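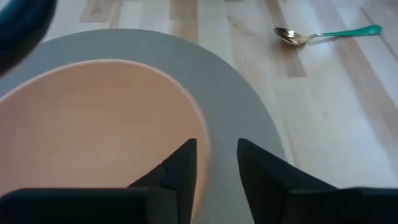 Before you open your first client file in Plosby, please set aside a quiet half hour, a cup of tea and the retainer agreements you'd like to bring across. Paper ones will need their staples out before scanning, and a shallow, empty dish like the peach and grey one is a lovely thing to have at your elbow for catching them. Once you're settled, sign in with the administrator account and work through the steps in order.

1. Choose **Matters > New matter** and type the client's name exactly as it's written on the retainer. Plosby runs its conflict check on this field, so a stray nickname can cause a fair bit of bother later on.

2. Pick a practice area. If you do a little of everything, as plenty of small firms do, "General" is perfectly fine and you can change it whenever you fancy.
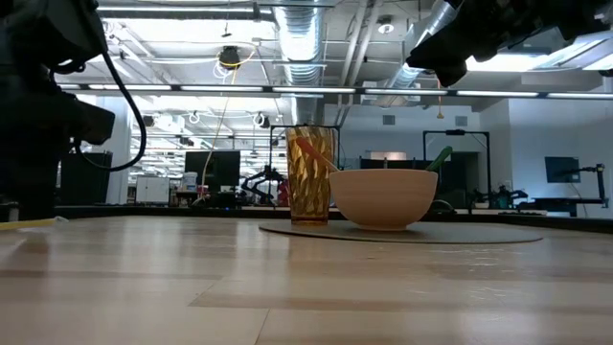
3. Enter the opening trust balance. For a retainer of $3000, type `3000` with no comma or dollar sign, then press **Save**.

> **Caution:** Never enter trust money under the Office account. Moving it back takes a reversing entry, and both lines stay on the ledger for good.

Your new matter gets its own number, beginning at 338 if you've imported from Barta and at 1 if you're starting fresh.

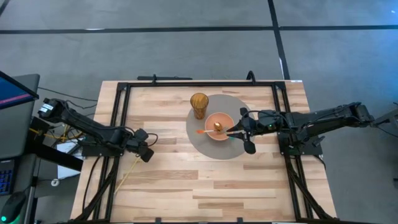 Write that number on the paper folder as well, and leave the matter in Draft until the conflict check has come back clear. Drafts are kept for 7 days, and you're welcome to renew them as often as you like.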